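### 5.3 Cable Contact During Drive Removal

The most frequent serious failure in the Hillero cell was unintended contact between the gripper and the internal cabling of the computer. The drive removal task was chosen as a test of the Utora planner in confined spaces, and it was expected that most failures would come from missed grasps on the caddy. The logs show a different pattern. Of the 503 removal attempts carried out in the June trials, 70 were ended by an operator or by the force limit, and 50 of those ended with at least one cable pressed, pulled, or trapped by a finger link. The remaining 20 were missed grasps or planner timeouts and are treated in Section 5.4.

All attempts were made on desktop towers laid on their sides with the side panel removed. The cell has two arms. A fixture beside the tower holds parts taken from the board, including the processor, so that several steps can be studied in one session. The drive steps were run by one arm, with the second held clear of the approach path.

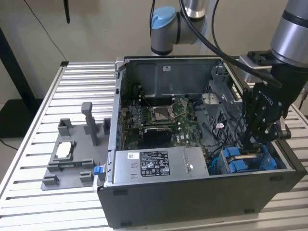 The planner represents the interior of the case as a fixed height map, recorded before the first motion and not updated until the arm has withdrawn. Rigid parts such as the power supply and the drive cage are captured well by this method. Flat ribbon cables and thin data cables are not. They return few depth points, they move when touched, and they rest at a different height each time the case is handled. In the height map they are often merged with the board beneath them, and the planner therefore treats the space they occupy as free.

The consequences depend on where the finger enters. When the finger descends close to the wall of the cage, a cable is usually pushed aside and the grasp proceeds. When it descends farther toward the board, the link may come down on top of a cable and hold it there. Force at the wrist then rises slowly and can remain under the stop threshold for the whole descent. In 31 of the 50 cable events, no automatic stop was issued, and the attempt was ended by the operator.
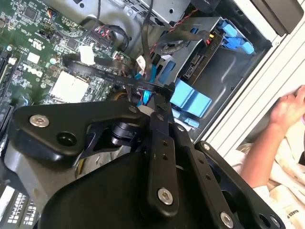 A second concern is the presence of hands near the case. Under the Drulach safety procedure used at the site, an operator may steady the case only when the arm is in its reduced-speed mode. Review of the logs found that the planner could leave this mode after a recovery motion without a new confirmation. No injury occurred. The fault was classed as a safety matter all the same, and trials were suspended until the mode change had been tied to a physical enable switch held by the operator.

Two changes were made to the motion itself. The approach point was moved toward the outer side of the cage, and the single force threshold was replaced by a limit on the rise in force over the last 2000 controller samples. The second change was intended to detect the slow loading described above. It also caused false stops when the caddy was stiff in its rails, and the limit is now suspended for the short pull that frees the caddy. 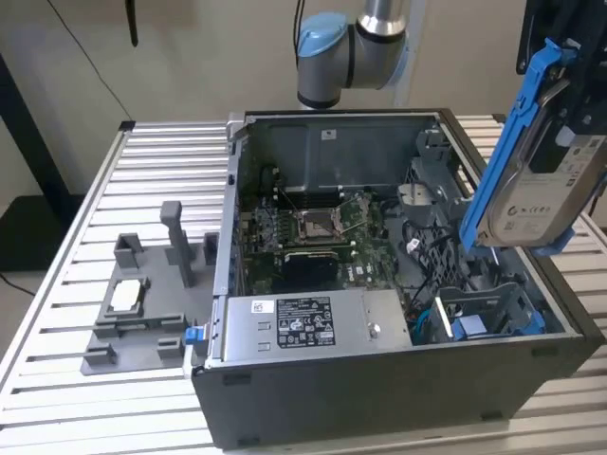 Withdrawal requires separate attention. A drive held in its caddy is wider than the closed gripper, and its lower corners are outside the view of the wrist camera for part of the lift. Cables that were cleared on the way in may be caught on the way out. The revised procedure, described in the Figueiredo technical note of August 2019, adds a pause after the first part of the lift and compares the measured load with the known weight of the drive and caddy. If the load is too high, the arm holds its position and requests inspection. It does not lower the drive again, as this was found to trap the cable more firmly.

The pause does not address cables that are touched without being loaded. Connectors may be loosened by such contact with no clear trace in the force record, and the present sensors offer no means of finding them.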